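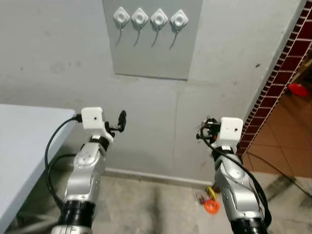
Open call fee not refunded after the show moved

I paid 93 pounds to enter two prints in the Prondgate open exhibition. The gallery has now moved it from October to spring, when I can't deliver. Can I get the fee back?
Posted by Skornelau

Read the entry terms first. Most galleries treat the fee as payment for judging - if the judging has been done, they keep it. A hanging fee is separate and you should ask for that in writing.

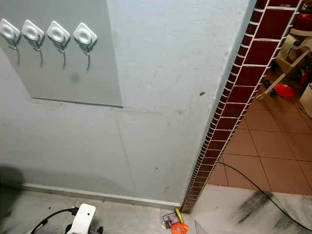
Also check whether they still expect you to pay for return carriage.
Ainhoa Prieto

Same thing happened to me, lost the lot. They had 634 entries so do the sums.
Biltholm

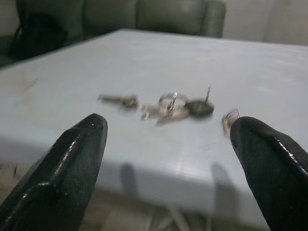
Can someone else deliver the work for me?
Usually a friend or courier can, with a signed note and the entry number.

Ask for the new delivery dates too, mine ran over two weeks.
Kinyua
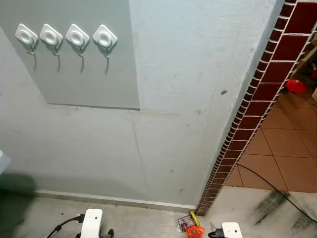 Hooks on the wall panel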